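Chapter 7
Household Waste and Where It Goes

What you will study in this chapter
How waste is sorted at home
How a town plans its collection routes
What happens at a transfer station
How landfill space is measured and paid for

Every household produces waste, and every town has to decide what to do with it. For most of history the answer was simple. People burned what would burn, fed scraps to animals, and buried the rest close to home. As towns grew, this stopped working. Streets filled up, wells were spoiled, and local governments began to treat trash removal as a public service, like roads or water.

In this chapter we follow waste through the town of Cundley, which has 2,894 households and no landfill of its own. Trash from Cundley is picked up every Monday, taken to a transfer station at Staltov, and then hauled by truck to the Vamitz landfill. Food and yard waste goes to a separate composting site run by Rissanen, a private company under contract with the town.

The first stage takes place indoors. Before anything reaches the curb, someone has to choose a container, decide what goes in it, and find room for it until collection day. These small choices affect the whole system. A bag with glass and food mixed together is hard to sort later - in most cases it is not sorted at all.

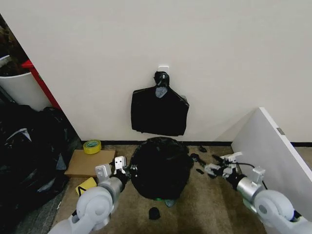
Figure 7.1 Black plastic garbage bags, one on a wall hook and one on the floor.

Plastic bags came into common use in the second half of the twentieth century. Before that, many homes lined a metal can with newspaper or used no liner. Bags made collection faster and cleaner, but they also made it harder to see what was being thrown away.

The second stage is transport. Cundley divides its streets into 14 routes. The trip from Staltov to Vamitz is around 200 miles, so fuel and driver time make up a large share of the cost. Section 7.2 looks at how route planners try to lower that share.

7.1 Sorting at Home

Waste that leaves a home falls into two broad groups. Organic waste comes from plants and animals and breaks down over time. Inorganic waste includes glass, metal, and most plastics.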